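Minutes of the Grorkness working group, Sep 28, 2021

Present: Janaína Vasconcelos (chair), Josué Conceição, Ida Kohlhase, Mayuree Saengthong
Apologies: Randi Hägglund
Minutes taken by: Josué Conceição

1. Minutes of the last meeting
Accepted with one correction. Under item 3, "Stilska" should read "Drasel".

2. State of the hand-held recordings
Mayuree reported that the home set now has 2308 recordings, of which 383 have the open cardboard box on a table. The rest are kitchen and wardrobe tasks. Ida asked if the patterned tablecloths should stay in the set. Mayuree is in favour, as the printed fruit is a good test for the object finder. Agreed to keep them.

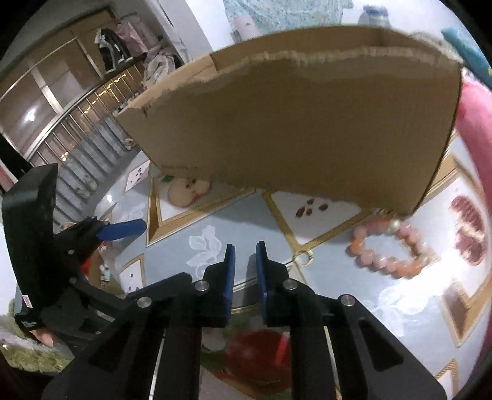 Box task: gripper, bracelet and cardboard box on the patterned cloth.

3. Result of the first training
Ida presented the comparison between the two models. The model trained with the wrist view only reached the right object less often on patterned cloths than on plain ones. The model which also received the finger opening as input showed a smaller difference. The test had 600 trials for each model. Janaína found the result promising but asked for the same test with another random start, before we write anything to Macedo. Ida will do this – the computing time is already booked.

It was discussed whether a torn box edge disturbs the depth estimate.
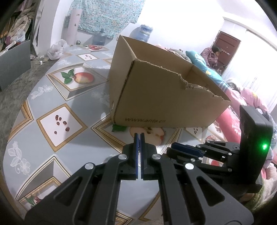

Josué believes that the exposed corrugation gives false edges, and that the error is larger when the jaws are nearly closed. Ida does not agree and thinks the calibration is the cause. No decision was taken. Josué will compare 4 calibration files and send the numbers to everybody.

4. Labelling rules
The rule for "start of grasp" is still understood in two ways. Mayuree proposed to use the first moment when the jaws begin to close. Accepted. Labels made before March are to be checked again by Randi, if she has time for it.

5. Other matters
The Drasel storage is almost full. Old test runs can be deleted after Janaína has looked through the list.

Actions
Ida: repeat the test with another random start
Josué: calibration comparison
Mayuree: new text for the labelling rule
Janaína: list of old test runs
Randi: check of older labels (to be confirmed with her)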